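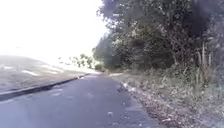
Stato 屋外走行記録ユニット

小型の移動ロボットに載せて、屋外の道を走らせながら学習用の手本データを集めるための記録ユニットです。人がコントローラーで操縦した走行を、映像、操作量、車輪の回転、姿勢センサーの値ごとまとめて一本の記録にします。遊歩道、公園の園路、大学の構内など、白線も標識もあまりない道をロボットに覚えさせたい方に使っていただきたくて、Selltonの屋外班が設計しました。

屋内の床で動いていたモデルを外に出すと、初日はたいてい散々です。木の影を段差と思って止まる、落ち葉の積もった路肩を道の続きだと思って入っていく、逆光で道そのものを見失う。私たちも同じところでさんざん転びました(文字どおり、台車が側溝の手前で横倒しになったこともあります)。足りないのは、そういう場所を人がちゃんと走った手本です。Statoはそれをとにかく気軽に、たくさん録れるようにした道具で、作った本人たちがいちばんよく使っています。

主な仕様

本体質量:電池込みで4 kg
連続記録:1区間あたり最大60分
記録内容:前方映像、操縦入力(前後速度と旋回)、車輪回転、加速度と角速度、区間メモ
時刻合わせ:全チャンネルを本体内の共通時計で記録
取り付け:付属の共用プレート、またはĎurica台車の専用レール
操作:本体側面の録画ボタン、操縦コントローラーの割り当てボタン
書き出し:区間ごとのフォルダー、映像と数値表を分けて保存
付属品:本体、電池、充電器、共用プレート、レンズ拭き、持ち運び袋、紙の走行記録帳

区間で録る

Statoの記録は「区間」という単位でできています。ボタンを押して走り出し、もう一度押して止めるまでが一区間です。長い散歩道を一気に録ってあとで切るやり方も試しましたが、切る作業がつらくて続きませんでした。いまは曲がり角の手前で始めて、抜けたところで止める、という録り方をお勧めしています。短い区間がたくさんあるほうが、学習に使う分と評価に取っておく分を分けるのも楽です。

失敗した区間も消さないでください。操縦者が路肩に寄りすぎて戻した動きは、とても貴重な手本になります!コントローラーの「しるし」ボタンを押すと、その瞬間に印が入り、書き出したあとで前後だけを抜き出せます。寄りすぎて戻す、という練習をわざと混ぜるなら、戻し始めたところで押しておくのがこつです。あとから映像だけを見て戻し始めの瞬間を探すのは、慣れた人でも意外と時間がかかります。

明るさの差が大きい道で

Diststeadの試験区間は、私たちのお気に入りの難所です。舗装はゆるく左へ曲がり、右には木立が深い影を落とし、左は日の当たった斜面と空がほとんど真っ白に飛びます。道の大半は影の中にあり、右の縁には落ち葉がはみ出していて、どこまでが舗装なのか線では決まりません。左の黒っぽい縁はわりあい頼りになるのですが、枯れ枝や枯れ草がかたまっているあたりでは、その縁も見えにくくなります。人なら考えもせずに歩いていく道ですが、手本として集めるとなると実に奥が深い!

Statoの露出は三通りから選べます。「全体」は画面全体の平均に合わせます。「路面」は画面の下半分を重く見るので、空が白く飛ぶ代わりに舗装の模様が残ります。「固定」は区間の最初に決めた値を最後まで変えません。木陰の道では「路面」から始めるのがよいと思います。ただ、本番のロボットのカメラが別の合わせ方をするなら、そちらに近いものを選んでください。露出の設定は区間メモに自動で残るので、混ざっても後で分けられます。 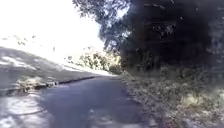

Mercedes Nina:木陰の園路で「路面」と「固定」を一区間ずつ交互に録っています。うちのモデルは「路面」だけで学習させると、明るい側に出たときに速度を落としすぎました。両方を混ぜてからは曲がりがずいぶん素直です。できれば、区間の途中で切り替えた時刻も数値表に入れてほしいです。

切り替え時刻の書き出しは、次の更新で入ります。いまの版でも本体の記録には残っているので、更新後に古い区間を読み込み直せば数値表に現れます。録り直しは要りません。ご要望、とてもうれしかったです。

Diststead公開セット

ユニットをお求めの方には、Diststeadの試験区間で録った手本セットをお渡ししています。収録は601区間、操縦者は14人。同じ道でも人によって寄せ方がかなり違い、右の落ち葉ぎりぎりを通る人もいれば、頑固に真ん中を守る人もいます。この散らばりをならすか残すかは用途しだいですが、操縦者番号が付いているので、ひとり分だけで学習させて比べることもできます。最初の実験としてはこれがいちばん面白いと、個人的には思っています。

セットの整理はZorica Dervishiが担当しました。区間メモの書き方がまちまちだった初期の分も、語をそろえて検索できるようになっています。「影」「落ち葉」「逆光」「すれ違い待ち」などの語で絞り込めます。「すれ違い待ち」は、通行する方に道を譲るため停止した区間です。止まっている時間も手本に含めるかどうか、社内では意見が割れたままなので、そのまま残してあります。

取り付けと走行前の確認

共用プレートは四隅のねじで留めます。レンズの高さは、本番で使うロボットのカメラにできるだけ合わせてください。高さを変えたときは、区間メモの「取付」欄も必ず書き換えます。Ďurica台車の場合は、レールに差し込んで留め具を倒すだけです。かちっと鳴るまで押し込みます。

走り出す前に、次の順で見ておくと安心です。

1. 時計表示が点滅していないこと。
2. レンズに指の跡がないこと。
3. コントローラーを左右に倒し、画面の棒が同じ向きに動くこと。
4. 短く試し録りをして、再生で映像と操作量のずれがないこと。
5. 区間メモに道の名前、向き、天気を入れること。

向きの欄は忘れられがちです。同じ道でも行きと帰りでは光の当たり方がまるで違うので、ここが空だと後で本当に困ります。

雨と汚れについて

本体は小雨までなら使えます。端子のふたを閉めてからお出かけください。濡れた葉がレンズの下に貼り付くことがあるので、雨上がりは区間ごとに拭くのがお勧めです。水たまりを越える走行では、プレートの裏にも泥が回ります。固く絞った布で拭き、乾いてから充電してください。

お届けと貸し出し

在庫分は順次発送しています。買う前に自分の道で試してみたい方には、貸出機もあります。5月の貸し出しはまだ空きがありますので、走らせたい道の様子(舗装の種類、木陰の有無、人通り)を添えてSelltonの窓口までお知らせください。手持ちのロボットに載るかどうか迷うときは、上面の寸法とカメラの位置が分かる図を送っていただければ、プレートの穴位置をこちらで確かめてお返事します。

仕様欄の更新:2026年3月15日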